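Categoria: Automóveis > Citadinos > Perguntas dos leitores

Perguntas frequentes sobre o Clarkell Sunska

Desde que escrevi sobre o meu Sunska, em junho, a caixa de mensagens não parou! Juntei aqui as dúvidas que mais me chegam e respondo como dona do carro, sem mecânica na família e sem contrato com a marca (quem me dera).

O Sunska serve como único carro da casa?

Para nós serve. Somos dois adultos e uma criança, vivemos em Trunircombe, e o grosso das nossas viagens é escola, trabalho, supermercado e casa da minha sogra. Se fazem autoestrada todas as semanas com a bagageira cheia, experimentem antes um modelo maior. Ele anda bem a 120, mas o barulho dos pneus começa a cansar e temos de subir o volume do rádio – e depois chegamos todos a falar aos gritos.

Quantos quilómetros fazes com uma carga?

No verão, em cidade, chego aos 200 quilómetros e ainda paro com margem. No inverno perco um bom bocado, sobretudo nas manhãs em que ligo o aquecimento antes de sair. O mostrador é otimista nos primeiros quilómetros e depois assenta, por isso não se fiem no número que aparece logo a seguir a desligar o cabo.

Carregas em casa ou na rua?

Em casa, numa tomada reforçada que o eletricista montou na garagem. Demora 8 horas, ligo ao jantar e de manhã está pronto. Nos postos públicos só carrego quando vou visitar a minha irmã, e já apanhei de tudo: cabo preso, ecrã às escuras, um senhor muito simpático que tinha deixado lá a carrinha a tarde inteira.

Que versão escolheste e voltavas a escolher a mesma?

Escolhi a Tapsell, a do meio. Traz bancos aquecidos, câmara de marcha-atrás e o volante regulável em profundidade, que a versão de entrada não tem e que para mim, com o meu metro e meio e pouco, era obrigatório. Voltava a escolher a mesma, sim, mas punha outra cor! O cinzento claro fica bonito no stand e depois mostra a lama toda.

Quanto pagas de seguro?

Pago 661 euros por ano, com danos próprios e assistência em viagem. A primeira simulação que pedi vinha bem mais cara, portanto peçam várias e leiam a parte da franquia com calma. Perguntem também se o cabo de carregamento fica incluído, porque na minha apólice antiga não estava e eu só descobri na renovação.

Cabem duas cadeirinhas atrás?

Cabem, nos lugares das pontas, que têm Isofix. No meio já só vai um casaco. Com uma cadeira virada para trás, o banco da frente tem de avançar bastante, e o meu marido deixou de achar graça a viajar ali.

A bagageira é assim tão pequena?

É pequena, mas tem uma boca larga e o piso regula em duas alturas. O carrinho de bebé da Marama Ormsby, minha vizinha e leitora mais antiga deste cantinho, entrou deitado e ainda coube um saco de compras por cima. Para fins de semana fora deixámos as malas rígidas e passámos a usar sacos moles, com a roupa bem dobrada. As calças de ganga são o que faz mais volume, e no verão uns calções poupam logo espaço.
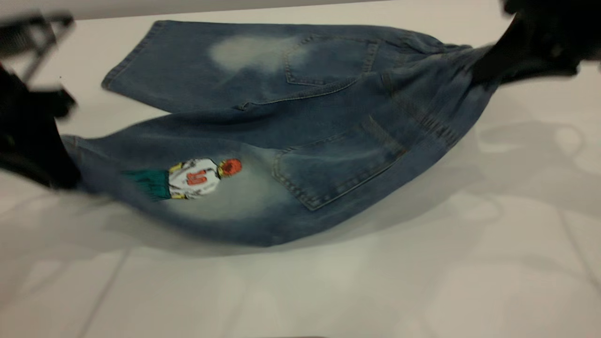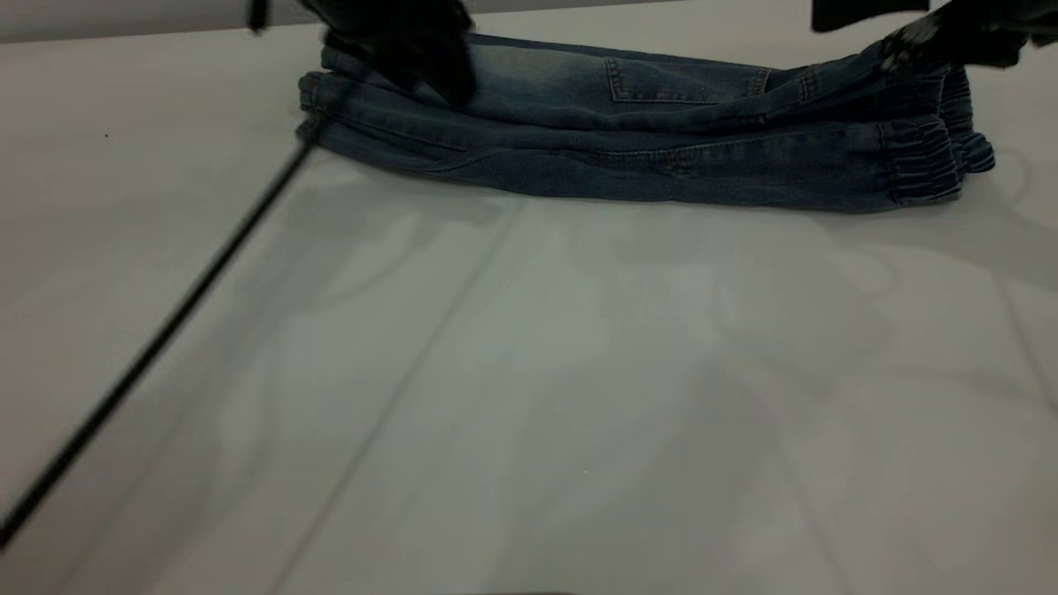 De quanto em quanto tempo vai à revisão?

Uma vez por ano, segundo o plano que me deram na compra. Na última viram os travões, trocaram o filtro do habitáculo e o líquido das escovas, e rodaram os pneus da frente para trás. Peçam sempre a folha com o que foi feito e guardem-na junto do livro do carro, que na altura de vender dá muito jeito. Eu tenho as minhas numa capa no porta-luvas, com o contacto da oficina agrafado à primeira folha.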